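Is the Flusura simulation pack worth paying for if you already have a real arm?

Asked by Idun Midtbø

I look after one bench arm with a two-finger gripper at a small packaging firm, and we are being pushed towards the Flusura kitchen pack. It costs 972 a year for one seat. The sales page promises "endless clutter" and says a grasping routine trained on it will carry over to real worktops. I have heard that before. We bought the Pudus add-on two years ago and it went back in the drawer by September.

I have had the trial running since this morning and made it build one of its random counters, seen from the wrist. It does at least put awkward things next to each other, such as a glass bottle on its side, a paper towel roll with a sheet hanging off it and a spoon with a very thin handle. 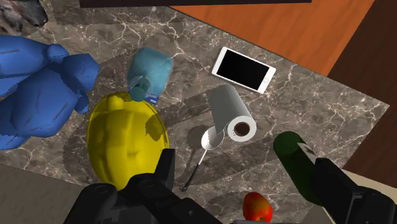
Trial version, marble worktop, wrist view with both fingers showing.

My worry is the spoon. On our real bench thin handles are where everything goes wrong, and I can't tell from a render whether the contact is modelled properly or just looks nice. Has anyone paid for this and got something out of it on real hardware?

Essam El Fassi

Paid for it, used it for one project, did not renew. Make of that what you like.

The pictures are fine and the shadows are decent. My trouble was that the default friction is very generous. I ran 200 grasps on thin cutlery in the pack and nearly all of them held, then tried the same routine on our bench and it was a sorry sight. You can lower the friction by hand, but the setting is per object, and I had 3171 objects in my library by then. Support told me to write a script. For that money I would expect them to write it.

Where it did help was finding things. If your arm has to tell a bottle from a spoon on a busy surface, the mixed clutter is useful, and a patterned worktop is a better test than the plain grey table you get with Pichler. I would still check it against photos of your own bench before believing any score.

Ask them for the carry-over results with the failures left in. I asked twice and got a brochure.

flavel_user

We use Flavel and it's cheaper. Never had a problem with it but we only pick up boxes.

Idun Midtbø

Thanks both. Essam, did the trial let you change the friction, or only the paid seat? The menu is greyed out on mine.

Essam El Fassi

Paid seat only, as far as I remember – so you can't test the one thing you want to test. I'd ask for a month's full access before signing anything.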